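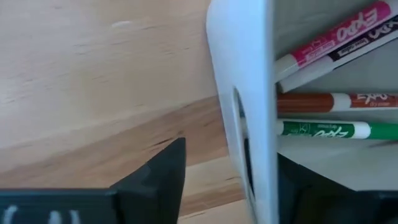
Ticket: Label printer in the Mekthorpe stockroom prints blank labels between good ones
Opened by: Samina Niazi
Assigned to: Teodor Kołodziej
Priority: Normal
Status: Closed

Samina Niazi, 8:40 a.m.
The label printer in the stockroom started skipping this morning. I send one label and get two, the first one printed and the second one blank. With a longer run it gets worse. I sent 20 and ended up with 14 good ones, a lot of blanks, and the last few had the text split across the gap. The roll is the same kind we always use. I turned the printer off and on. No change.

Teodor Kołodziej, 9:05 a.m.
Thanks. Two questions. Was the roll changed yesterday or today? And does it happen from both computers or only from yours?

Samina Niazi, 9:20 a.m.
Roll was changed last thing yesterday by Irena. It happens from my computer and from the one at the packing bench. I haven't tried the office.

Teodor Kołodziej, 9:30 a.m.
OK, so probably not the driver on one machine. Please do this:
Open the lid and take the roll out.
Check that the two roll guides touch the roll on both sides. If there is play, slide them in.
Feed the labels under both tabs, close the lid until it clicks on the left and on the right.
Hold the feed button until the light blinks twice, then let go. It will push out a few blank labels while it measures the gap. Those can go in the trash.
Then send one label and tell me what comes out.

Samina Niazi, 10:10 a.m.
Did all that. The guides were loose, I moved them in. It pushed out four blanks. The first label was fine. Sent five more, and numbers three and five were followed by a blank.

Teodor Kołodziej, 10:25 a.m.
Better but not fixed. What does the sticker inside the core of the roll say for label length?

Samina Niazi, 10:40 a.m.
It says 57 x 82. The empty box next to it has the same numbers on it.

Teodor Kołodziej, 11:15 a.m.
That size is right. I looked at the print server and the queue for Mekthorpe was set to continuous paper with a fixed length. It should be set to labels with gaps. The change log shows it was edited when the Zadavlow queue was copied over in June, but the printer was ignoring it and using its own stored setting. My guess is the stored setting got cleared when the lid was opened with the power on. I can't prove that from here.
I have changed the queue to gap sensing. Please restart the packing bench computer, then run the feed button step one more time.

Irena Ziółkowski, 11:30 a.m.
I changed the roll last night and yes, the printer was on. I have always done it that way.

Teodor Kołodziej, 11:35 a.m.
That's fine, it is supposed to handle it. No need to change what you do.

Samina Niazi, 1:15 p.m.
Restarted, ran the feed step. Printed 20 from my computer and 20 from the packing bench. All good, no blanks. The text sits a little high on the label though — the top of the order number is very close to the edge. It still scans.

Teodor Kołodziej, 1:50 p.m.
Moved the vertical offset down by two. Try one.

Samina Niazi, 2:05 p.m.
Good now.

Teodor Kołodziej, 2:20 p.m.
Leaving this open until tomorrow in case it comes back overnight. Tiina Lahtinen has the same model at Vulham, so I will check that queue as well — it was copied from the same place.

Tiina Lahtinen, 3:45 p.m.
Ours is printing normally. I would like to leave it alone until the afternoon pickup has gone, please.

Teodor Kołodziej, 8:55 a.m., next day
Vulham queue had the same wrong setting. Corrected after the pickup. Samina, anything overnight?

Samina Niazi, 9:10 a.m.
No blanks this morning. You can close it.

Ticket closed by Teodor Kołodziej. Cause: wrong media type on print queue. Related: Vulham queue corrected, Zadavlow queue still to be checked.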